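Workshop notebook -- refurbishment bench, Monday
Tower 18: lid off, inspection before rebuild

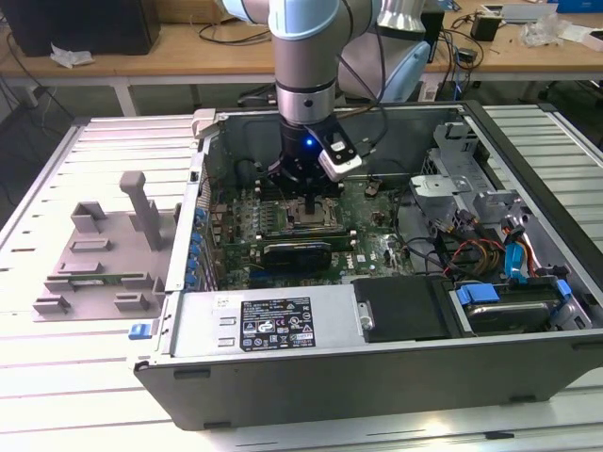
Myroslav Stetsiuk has asked that the blue latches and rail clips be entered on the parts sheet separately from the case. On the previous batch, he notes, they were discarded with scrap covers and replacements had to be requested from Clinda.

His request is accepted and applies from this unit onwards.

Condition on opening. Dell board, socket exposed, retention frame in place. Graphics card seated. Hard drive held in its bay by the blue rail clips. Power supply in position; its specification label is to be copied in full to the sheet before the unit is moved again.

Work agreed for this tower:
Detach both blue SATA cables and bag them with the tower number.
Remove the graphics card and enter it under stock line 191.
Withdraw the hard drive and pass it to Panasiuk for erasure. No drive leaves the room without a signed slip.
Clean the socket area with the brush only. Compressed air is not to be used at this bench until the new extractor is fitted.

The red, yellow and black power leads are to be tied back before any work near the memory slots. A lead was pinched on tower 10 and the case had to be opened a second time.

Outstanding: processor for this board not yet received from Ustero. Thermal paste is low -- one tube left in the drawer, order placed. Tower 21 is next and should not be opened until this sheet is signed.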